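News > Local > County Government

Sturna board talks water rates, again — a few minutes with Arvo Heinonen
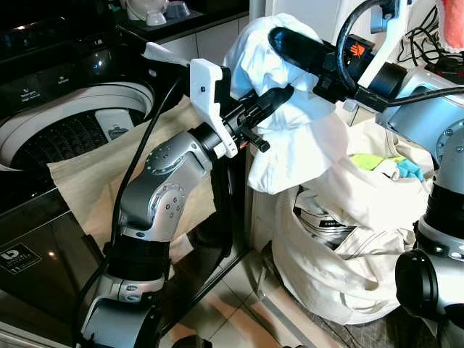 Chutima Boonyarit thinks the county should have asked people before it picked a number. She told the board so last week, and she wasn't alone, the comment period ran well past its slot.

The number is a 37 percent bump in the base water charge, starting in July if the supervisors sign off. Arvo Heinonen chairs the utilities panel that wrote it up. We caught him in the hallway between meetings, coat on.

"It's a big jump, I won't dress it up," he said. "We skipped increases for years. The pipes didn't skip anything."

The pipes, then. Most of the main under Rahman Avenue is 68 years old. Two breaks there last winter. Heinonen says the panel looked at borrowing for the whole job and backed off.

"You borrow, you pay it back with interest, same people pay. Just later."

What about folks on fixed incomes? There's a discount in the draft, but you have to apply, and the form isn't ready. He got a little short on that one.

"It'll be ready. I've said it'll be ready."

A-yeong Choo, the only no vote on the panel, wants the increase spread over several years. Reached by phone, she said teh discount should be automatic for anyone already getting county help.

"They have the list," she said. "Use the list. Why make a person of 80 fill out another form?"

Heinonen doesn't hate the idea — he called it "worth a look" — but says the billing software can't do it yet. A new contract with Nemero, the billing company, is up for a vote seperately. No price on that so far.

The utilities office has 145 written comments in hand. He'd read "a good stack of them," he said. Mostly against. A few asking why it took this long.

Would he vote for it today?

"Yes. Not happily." Then the elevator came.

Written comments taken at the county clerk's window until the final vote. Date for that not set.

Filed under: County Board, Utilities, Water Rates

We use cookies to remember your settings and count visits. By staying on this site you accept our cookie policy. OK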